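Workshop notebook, Monday — garden seat, Skoden plot

Slab lifted back on to the two end blocks this morning. Bedding mortar on the north block had gone to powder, so both were raked out and rebedded, 4 parts sand to 1 lime. Oak strips under the slab cut to 12 mm. Slab left proud of the strips at the front edge so rain drips clear of the blocks.

Path edging to the seat still unset. Fall measured at 2 degrees towards the border, which should do. Dalal wants brick on edge; I would use the Laritz setts — they match the step.

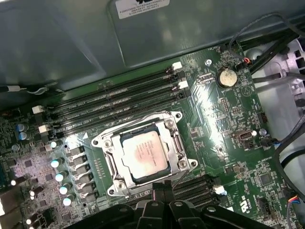
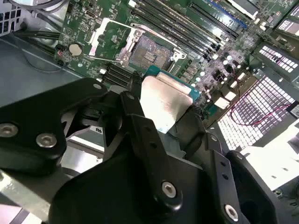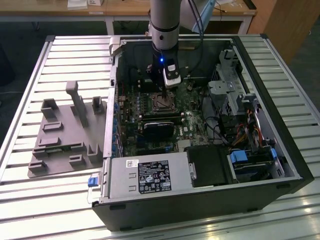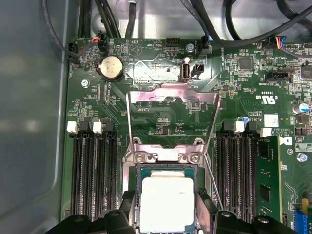
Miyuki Tsuji: I'd hold off on the setts until the yew has been cut back. The roots lifted the old edging on that side and will do the same again. Brick is easier to take up.

Agreed for the yew side. Setts on the other side only, if the colours sit together. Dry-lay a short run first.

To order: sharp sand, lime, one more oak strip. Line pins are in the Salameh shed.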